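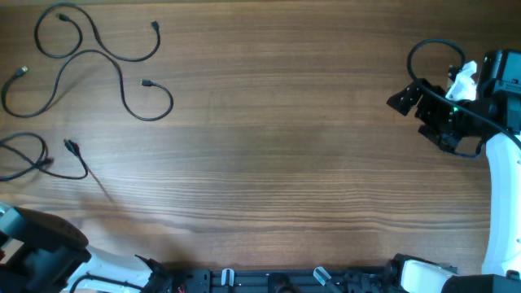
Short cables: sorting, coiling, storing
Speaker notes, Homier workshop series

By Vandana Maurya
November 16, 2024

Print this page | E-mail this page

Slide 1. Start with the table. Three black cables, thin, small connectors at the ends. Two are laid open, one is still bundled in loops. Ask the room which they would put away first. Take a few answers and move on.

Slide 2. Sort by connector before length. Lay each cable open on a flat surface so both ends show. A bundle hides its second plug, and that is how duplicates get kept. The drawer we cleared in October held over 100 cables. Seema Rastogi did the count and has the sheet.

Slide 3. Coiling. Follow the curve the cable already has. Loops should be about as wide as a hand. Do not wrap around the fingers and pull tight. Leave the last stretch free at each end so the plug carries no load. Demonstrate once, slowly, then have people try.

Slide 4. Ties. Hook-and-loop strip, one per coil, placed opposite the plugs. No rubber bands. They dry out and stick to the jacket.

Slide 5. Labels. Tag both ends. Write the device, then the date of the last check. If the device is unknown, the cable goes in the hold box for 4 months.

Slide 6. Storage. One connector type per bin, coils standing on edge. Skip the Delaunay bin comparison if time is short.

Questions, 5 minutes. Someone will ask about recycling; the drop-off list is on the handout.

Related items
Kira drawer inserts: fitting notes
Altiditz label sheets, print settings
Storing chargers and adapters
Handout: hold box rules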